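Minutes of the residents' meeting, Bomden House, 9 March 2023

Present: owners or tenants of 38 flats, and Hilde Vermeulen for the managing office (also writing these minutes). Mr MacDonald from the ground floor led the meeting. Apologies were received from five flats, the names are on the attendance sheet.

## 1. Minutes of the last meeting

Read and accepted with one correction. Under "bicycle store" it must say that the second key is kept in the office, not in the boiler room.

## 2. Heating costs and the new contract

This point took most of the evening.

Hilde explained the situation. The fixed contract with Betia for the common boiler ends in July. Betia has sent an offer for a new period, and the price per unit is much higher than what we pay now. The standing charge was in the past included in the price. In the offer it is a separate line, 154 euros per month for the whole building, and it must be paid also in summer when the heating is off.

Several residents asked what they are paying for in those months. Hilde answered that she put the same question to Betia by letter and that the reply speaks only of "network availability". She will send a copy of the reply to everybody who wants it.

A second offer came from Jomia. There the unit price is a little higher than at Betia but the standing charge is lower. Jomia asks for a deposit of 1022 euros, which is returned at the end of the contract. Mr MacDonald asked if there is interest on the deposit. There is not.

Discussion:

- The top floor prefers Jomia, as the flats there use less heating after the roof works.
- The north side was afraid that a higher unit price hits them harder. Their flats are colder and they cannot do much about that.
- It was asked if we can stay with Betia without a fixed contract. This is possible, but then the price can change every month.
- One resident proposed that we buy together with the neighbouring building. Hilde has asked them before and they are bound to their own contract until next year.

Voted by hand: a clear majority wants Hilde to go back to both firms and ask for a better offer before a decision is taken. Nothing is signed until the residents have seen the new figures.

## 3. Monthly advance payments

The advance payment for heating stays the same until the new contract begins. Hilde warned that the yearly settlement will probably bring an extra payment for most flats - it is wise to put something aside already. Who wishes to raise the advance payment voluntarily can do so with the form from the office.

A question was asked about paying the settlement in parts. It is allowed, in maximum five parts, if the request is made in writing before the due date.

## 4. Saving in the common parts

The lamps in the stairs will be set to a shorter time. The radiator in the entrance hall goes down to position two. There was some objection to this from residents who wait there for the school bus with children, and we agreed to try it and to speak about it again.

The dryer in the laundry room costs more in electricity than the coins bring in. The price of a turn will go up. The new price is decided together with the heating contract. 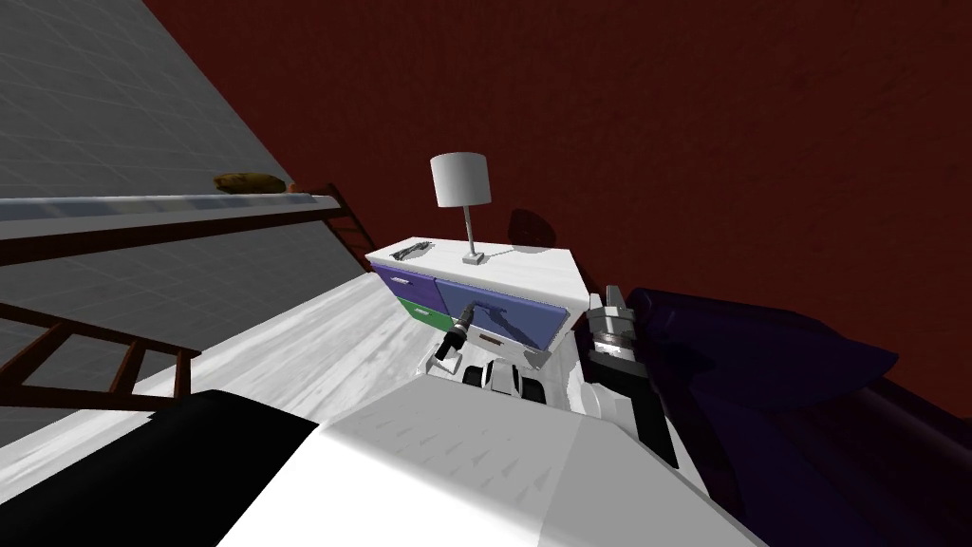
The old notice in the laundry room still shows the price from before the last change, and it must be taken down. Hilde will make a new one.

## 5. Any other business

- Water is coming in at the cellar window next to storage room C. The builder was called and has not yet come.
- The radiators on the second floor make a knocking noise in the early morning. Residents are asked to write down the times and give them to the office.
- Subletting must be reported, also when it is for a short period.
- Mr MacDonald asked that paper boxes are folded before they go in the container.

## 6. Next meeting

The date depends on the answers from Betia and Jomia. The invitation will hang in the entrance hall two weeks before, together with both offers.

Remarks on these minutes can be given to Hilde Vermeulen in writing.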